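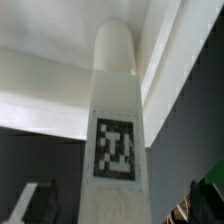

Wed 30 November

I bought the Plakine day pack in April for one trip, the crossing to Gotholm, and have now used it long enough to say something useful about it. It's a roll-top bag with shoulder straps, sold for boat trips and wet walks. I wanted one bag that could sit on the deck of a small ferry, get carried up to the old fort, and go on the bus back without soaking the seat next to me.

## The trip it was bought for

The boat to Gotholm leaves from the stone pier at Vanags, below the fish market. It's a low boat with benches along both sides, and bags go on the floor in the middle. On the way out we took spray over the bow for most of the crossing. My notebook, sweater and lunch were all dry when I unrolled the top on the other side. A canvas bag next to mine had a puddle in it.

From the landing the path goes past the net sheds and then straight up. There are 369 steps to the fort gate, most of them uneven and a few missing their front edge. This is where I started to notice the straps.

## Straps and back

The shoulder straps are too thin. With water, food and a jacket in the bag I could feel the edges by the halfway bench. There's a chest strap, and it helps, but it slides down its rail when you bend forward and has to be pushed back up. I've since put a stitch of heavy thread under the buckle on each side and it stays where I want it.

The back panel is a plain sheet of foam. It doesn't breathe and my shirt was soaked by the gate. On a cool day I don't mind this. In summer I would pick something else for a long climb.

## Closing and opening

The roll-top needs three full turns to keep water out. With two it leaks at the corners, which I found out in my own shower before the trip. The buckle is large enough to work with cold hands.

What I don't like is that everything goes in one hole. If your ferry ticket is at the bottom, you empty the bag on the pier. There is an outside pocket with a zipper, but the label inside says it's only splash resistant, and that's correct. I keep tissues and a pencil in it.
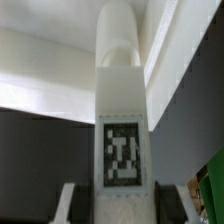
My other bag is a Kerko, an ordinary zippered pack that I've owned for years. The Kerko carries better and has pockets in the right places. It also got wet through on the same crossing the year before, along with a library book about the fort that I then had to pay for. For a boat I take the Plakine. For a full day of walking on land I still take the Kerko.

## Wear so far

I've made 11 crossings of one kind or another with the bag. The bottom has scuffs from the pier and from the fort wall, where I set it down to eat, but no holes. Salt left white lines along the seams and they came off with warm water. One zipper pull broke in August and I replaced it with a loop of cord.

The color has faded on the side that faces out. I bought the dark green. The orange might have been smarter, as dark green on a dark deck is easy to trip over, and one of the crew did.

## Size

It's sold in two sizes and mine is the smaller one. It takes a sweater, a rain jacket, a quart of water, lunch and a guidebook, and with those in there's just enough material left to roll. If you plan to stay overnight on Gotholm (there are five rooms above the old customs house, and no store after the last boat) you'll want the larger one. I tried that on in the shop and it has the same thin straps.

## Would I buy it again

Yes, for boats. The fabric and the closure do their job and the price was fair. Wider straps would make it a much better bag, and I'd pay a little more to get them.

If you're using it for the same trip, sit on the left going out, where there's less spray, and keep your ticket in your coat. They check it again at the fort gate.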